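Limeo Radio gave Jhonatan Londoño the 4 a.m. slot, which the station manager, Triantafyllou, described as a promotion. The previous host had left for Stirkow, a town with one traffic light and a better transmitter.

"You have 3,000 listeners at that hour," Triantafyllou told him.

"Awake?"

"Tuned in."

He read the weather. He read it again, slower, and played a song he disliked - it was long. At 4:40 the phone lit up for the first time in January.
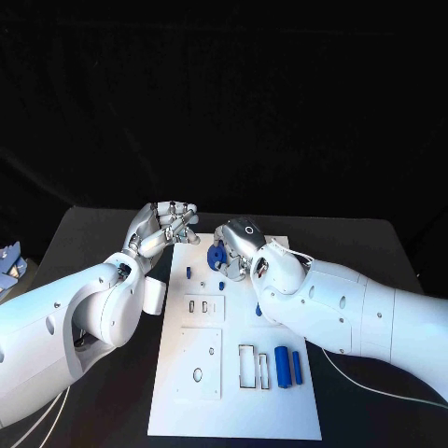
"Is this the Tellerside show?" a woman asked.

"Tellerside is on at 10," Jhonatan said. "I'm what's on before it."

She said she would hold.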